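Lo que mide un 91 por ciento

Llevo varias semanas dándole vueltas a un número. El número es 91, por ciento, y es la tasa de éxito que Nandow consigue en nuestra cocina de juguete. Nandow es el método que Leanne Bramwell y yo estamos reproduciendo desde septiembre: una política de imitación que, además de predecir las acciones del brazo, predice cuánto se fía de ellas, y cuando se fía poco vuelve a planificar. La idea me gusta. El número no me lo creo, y eso que lo he sacado yo.

Los datos primero. Entrenamos con 1467 demostraciones teleoperadas, todas recogidas por nosotros en la misma cocina. Evaluamos con 200 intentos repartidos entre 5 tareas, casi todas del tipo «coge la taza y llévala a tal sitio». El código es el que publicaron los autores, con dos cambios: nuestro calibrado y una corrección en el orden de los cuaternios que nos costó una tarde entera y bastantes palabrotas. La base de comparación es Astia, la política que ya teníamos en casa, sin estimación de confianza y sin replanificar.

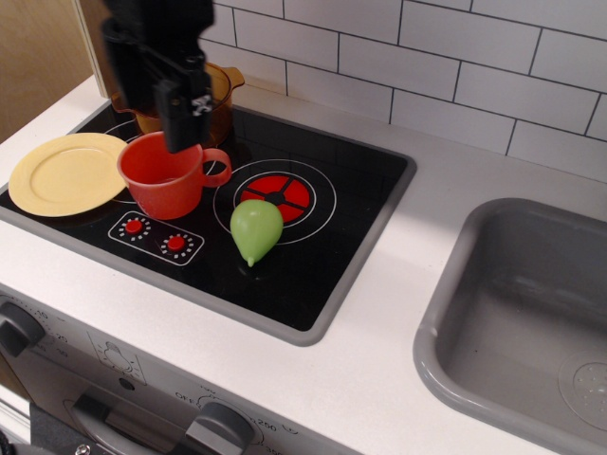
Astia se quedaba claramente por debajo, y cuando Leanne me enseñó la tabla lo primero que hice fue preguntarle qué contaba como éxito. No por desconfianza hacia ella (es la más cuidadosa de los dos), sino porque en este campo la definición de éxito suele estar en un apéndice y suele ser generosa. La nuestra también lo era. Si el objeto terminaba dentro de la zona de destino, éxito. Daba igual que hubiera necesitado cuatro agarres o que hubiera arrastrado otra cosa por el camino.

Volvimos a ver los vídeos con un criterio más estricto: un solo agarre, nada desplazado salvo el objeto de la tarea. La ventaja de Nandow sobre Astia no desaparece, pero se encoge bastante. No voy a dar la cifra nueva todavía, porque los dos discrepamos en demasiados casos dudosos y prefiero terminar el segundo etiquetado a ciegas. Sí puedo decir que muchos de los éxitos «caros» vienen justo de la replanificación. El brazo duda, sube, vuelve a bajar y al final acierta. Para el artículo original eso es robustez. Puede ser. También puede ser que a cualquier política le vaya mejor si le das más tiempo, y Astia tenía el mismo límite de segundos pero ningún mecanismo para aprovecharlos.

Así que hicimos el experimento tonto, el que yo echaba en falta en el artículo: Astia con replanificación a intervalos fijos, sin mirar ninguna confianza. Lo llamamos Landel para que la tabla cupiera en una columna.
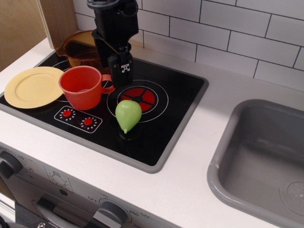
Landel recupera buena parte de la diferencia. No toda, y sería tramposo por mi parte callármelo, pero suficiente para que la frase «la estimación de incertidumbre es el componente clave» me parezca hoy muy optimista. La correlación entre la confianza que declara el modelo y el resultado del intento es floja. Hay intentos en los que declara una confianza altísima mientras cierra los dedos en el aire - y esos son los que me gustaría ver en los vídeos de presentación.

Leanne no está del todo de acuerdo. Sostiene que con replanificación fija se interrumpen agarres que iban bien, y que en tareas más largas eso se pagaría. Tiene sentido y no lo hemos medido. Lo apunto como objeción seria.
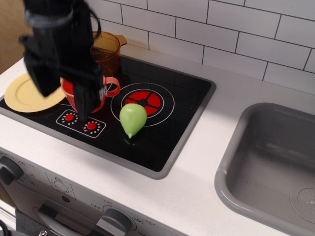 Mi otra queja es la variedad de las escenas. El artículo habla de «manipulación en entornos domésticos desordenados», una expresión que ya debería venir con multa. Nuestro montaje no es mejor en esto: una taza roja, una cazuela ámbar translúcida detrás, el plato amarillo asomando por el borde de la placa y una pera verde tumbada junto al quemador rojo. Cada objeto tiene su color y a una red le basta con eso para distinguirlos. Una política que haya aprendido «ve hacia lo rojo» puede sacar muy buena nota sin saber qué es un asa. Y en la placa también hay rojo impreso, en el quemador y en los mandos, así que por lo menos tenemos un distractor, aunque no lo pusiéramos a propósito.

Lo siguiente será cambiar los colores y dejar las formas. Tengo apalabrado un juego de menaje de un solo tono, y Fothergill, el script de aleatorización que escribió Leanne, ya sabe repartir los objetos por posiciones que nosotros no elegiríamos. Si Nandow aguanta, me comeré parte de este texto con gusto. Mientras tanto, quien quiera los registros de los 200 intentos, con los dos etiquetados y nuestras discusiones en los comentarios, que me escriba. Falta limpiar los nombres de las carpetas.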